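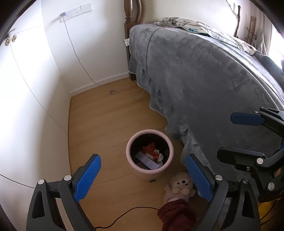
View from the hand-held gripper, bin between the fingers, plush toy on the floor next to it.

Policy goes for the wrong thing when the bin is near soft objects

Posted by Athina Stergiou, January 2019

Hello all. I train an imitation policy for tidying a bedroom: pick up things from the floor, put them into the bin or on the bed. The demonstrations are recorded with hand-held grippers, left and right, each one with its own camera. I have 505 demonstrations in the training set. Image encoder is pretrained, action output is relative end pose plus gripper width, horizon 16 steps.

On a plain floor it works well. In rooms like the one in the picture, the predicted motion goes to the bin rim first, also when the target is the plush toy. The rim is pale pink and the toy is pink-beige, so my first idea was that the encoder mixes them by color. I added color jitter and trained again, and the result is a little worse. The second gripper is also often visible at the right side of the image, and I do not know if this matters.

Should I mask the fingers and the other gripper, or is the problem in another place? Validation loss looks normal for all runs.

Efthymia Kourkoulas

Please check first how your demonstrations are distributed. If in most of them the hand goes to the bin at some moment, the policy learns that the bin is a good place to go, and color has small influence. I had this same trouble with the Millet dataset tools. What helped me:

Split every demonstration at the moment when the gripper width changes, and count how many segments end at the bin and how many end at an object. In my case it was 911 against 6 for one category of objects, so the training had no chance.

Then sample the segments with weights, and give the model the gripper width history as input. With only one image it cannot know well if it is in the "go to object" part or the "go to bin" part. When the fingers are open and nothing is between them, the next target should be an object.

About masking: I would not mask your own fingers. They are at the same place in each image and the network uses them to judge distance. For the other gripper, try to feed its relative pose as numbers. If you black it out, the black shape still moves and the network can still follow it.

Also, validation loss says very little here. Make a small set of start images, draw the predicted path over each one, and look at them with your eyes.

Myroslav Tymoshchuk

use more data. we have 1000 demos and no such problem

Hoi-yan Kuo

I agree with Efthymia, but I want to add one point about time. Before you change the sampling, check the delay between camera and pose in your recordings. At Ramden we had the pose stream ahead of the images, and the policy always started the next motion too early. It looked exactly like "it prefers the bin". To test it, move the gripper quickly left and right in front of a fixed mark, plot the mark position in the image and the pose on one time axis, and shift until the peaks agree. Do it separately for left and right, the offsets can be different.

Athina Stergiou

Thank you. The delay was fine on the left and three frames wrong on the right. I corrected it and I am now splitting the segments as Efthymia described. I will write again when the new training is finished.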